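A morning behind the tote board at Prosser Park
October 6, 2024

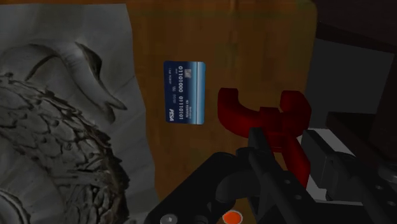 So anyway, I'd been pestering them since July for a spot on the open day, and an email finally came through saying I was in (me and 23 other punters, most of them a fair bit keener on trots than I am). I'm a footy multi sort of person, but when Bornetti lets you see how its bookies put a market together, you don't say no!

First stop was the odds room, and I'd pictured a wall of shouting. Wrong! Eight people at desks, very quiet, and one enormous pot of tea. Our guide walked us through opening a futures market for the basketball, and I loved this bit. They'd had a team called Trilau up at 16 to 1 before a big bet landed, and the price was wound in before we'd finished our bikkies. I asked if they ever just go with a gut feeling and got a very diplomatic smile.

After that we trooped down to the Stalico stand, where the on-course bookies set up on race days. The colour on the old boards is gorgeous, all hand-lettered, and I could have stayed there an hour. Lunch was a pie and a mandarin, and then there was a tipping comp, which I entered with far too much confidence and finished second last.

Parking's free off the back gate, but wear decent shoes because the gravel is murder. They're hoping to run another one next season and I've already put my name down, mostly for a rematch in that tipping comp.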